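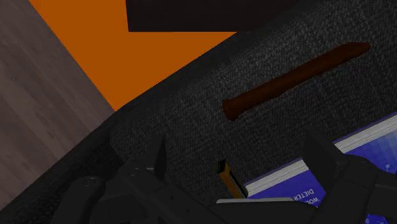 Week two of comparing grippers in simulation. Same arm, same wrist camera, same controller. Only the fingers change. Notes as I go.

**1/** The two on trial are the Flallance parallel gripper and the Berchtold one with the longer jaws. Both models came with the Orness simulator, so no CAD work from me this time.

**2/** Each gripper gets 228 episodes on soft furniture with thin household things lying on it. Tables were easy for both of them. Cushions are where they differ.

**3/** Long round objects are fine if the jaws close across the middle. If the controller goes for an end, the object swings and I lose it. Same result with both grippers.

**4/** Books are harder. Lying flat on a cushion, there isn't much to get hold of. The Berchtold jaws can push down into the fabric and get under a cover. The Flallance ones mostly slide the book along.

**5/** Wrist camera problem: chunky black fingers over dark grey upholstery. The segmentation kept marking bits of the couch as gripper. I raised the ambient light and it got better, but I wouldn't call it fixed.

**6/** I also moved the camera back 3 cm. You see more of the cushion past the fingertips and can still read big lettering on a book cover. I'm keeping that.

**7/** Controller is Pader with the default gains. I tried it stiffer in November and it bounced on anything padded, so I put it back.

**8/** 924 episodes logged so far, counting the table runs. Three crashed on load and I've left those out of the total.

**9/** Next up is friction. The fabric value is a guess at the moment and I don't trust the book results until I've measured a real cushion. Will post the numbers under this one.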